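Canan Tatlı
Thread. Desk lighting and pen storage, because three people asked after Monday's post and I'd sooner write it down once.

1/
Starting point: a lamp with a shade is a poor task light and a good background light. Most complaints I get about shaded lamps come from people using one as the other. If you want to read small print under it, buy something with an arm and a head you can aim.

2/
What a shaded lamp does well is lift the general level so the screen isn't the brightest thing in view. For that job it goes at the back of the surface, near the middle of the long side. Put it at one end and you light one elbow.

3/
Bulb. I use 4000 K for daytime work. Warmer is pleasant but makes blue and black ink hard to tell apart on cream paper. Cooler than that and a white shade starts to look like a fridge door.

4/
Check the maximum wattage marked on the lamp holder. Mine says 40 W, which was written with filament bulbs in mind. An LED will sit far below it. The marking still matters if you find an old bulb in a drawer and feel thrifty.

5/
Shade shape. A straight cylinder throws light up and down and glows at the sides. A cone sends more of it down. On a pale wood top I prefer the cylinder, as the wood already bounces plenty back and a cone gives a hot patch round the base.

6/
Base. Small bases look tidy and fall over. Before you buy, push the lamp at the top of the shade with one finger. If it tips before it slides, it needs to live well away from anything that moves, sleeves included.

7/
Pens. One cup, and it stands where hands reach it without leaning. People hide the cup behind the lamp because it looks neater there, then leave pens all over the surface as the cup is too far away. Put it forward of centre and accept the look.

8/
Current layout. Lamp towards the back edge, black cup slightly forward of the middle, wood top otherwise left for work.
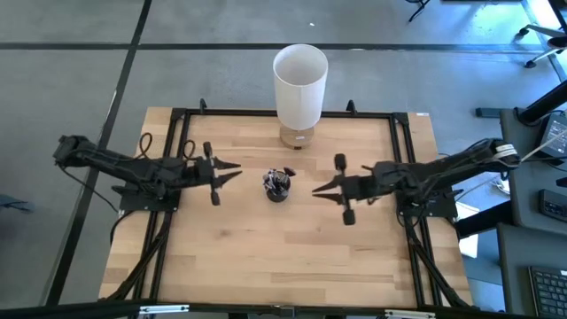
9/
Cup dimensions. Narrow enough that the pens stand up, heavy enough not to go over when it's full. A wide cup lets everything lean outwards and you end up pulling three pens to get one. If yours is too wide, a cardboard tube inside it fixes that for nothing.

10/
Contents. Caps up, all of them. You can pick a marker by cap colour without lifting it, so a red cap in a bundle of dark ones is found at once. Felt tips that stand cap up for months do go faint at the nib. I lay mine flat over a weekend and they mostly recover.

11/
Cull twice a year. I do it in June and again in winter. Scribble with each one on scrap, bin the dead ones, and do not put a dead one back "for now". My last cull removed a Fikine fineliner that I'm fairly sure had been dry since I bought it.

12/
The surface. Strip-built wood, butcher-block style, is forgiving of scratches and unforgiving of marker. Solvent ink goes into the grain and stays there. Put a sheet of card under anything you're labelling. Isopropyl lifts some of it and takes the finish off as well, so test at the back edge first.

13/
I oil my own bench at home with Sismont hard oil. 2 thin coats, a night between them, wiped off properly each time. One thick coat stays tacky and collects dust, and you then have to sand it back. Ask me how long that takes. (An afternoon.)

14/
Cables. Run them off the surface by the shortest route to a corner and fix them there. The lamp flex should never cross the part you write on. If it has to come over the back edge, leave a bit of slack so that moving the lamp doesn't pull the plug.

15/
Someone asked about the Drulonby clip-on organiser. I tried it. It holds pens well. It also grips the edge of the top exactly where I rest my wrist, so it went to a colleague.

16/
Replies so far:
Yes, a dimmer is fine if the bulb says dimmable. No, I haven't tried the Ccori shade. Paper shades yellow on the side facing a window, so turn them a quarter now and then.

17/
Drawer dividers next. I have opinions about cutlery trays.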